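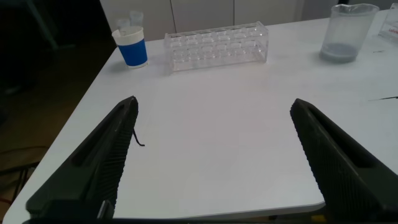
Posted by Boateng, home brewer and regular member

Does anyone else have trouble keeping a white benchtop clear for small jobs? I do my water testing (garden tank and the fish pond) on a white table in the spare room, and all my bits live along the far side: a blue and white paper cup, a clear tube rack, a beaker. I keep knocking things when I reach across. Should I get a shelf, or is there a better way to lay it out? The table came from Durby and I'd rather not drill into it.

We use cookies to remember your settings. Accept / Manage

Answer 1
Don't drill! I had the same problem in my shed and got a little stand, 60 cm long, that just sits on top. Tube rack and beaker up there, front half of the table left free. Mine's from a shop in Clendarholm, cost hardly anything. Swap the paper cup for something heavier too, I've sent 2 of them flying reaching for a pen. Oh, and a strip of coloured tape near the edge helps heaps with clear stuff, you stop losing it against the white.

Answer 2
shelf

Answer 3
I'd leave it all where it is and move yourself, if you can get at the table from another side. I turned mine so the rack is by my left hand and I write on the right. A tray is good as well (I use an old Dridetti one), and you can lift the whole lot off when it's time to wipe down. What are you testing for in the pond, by the way?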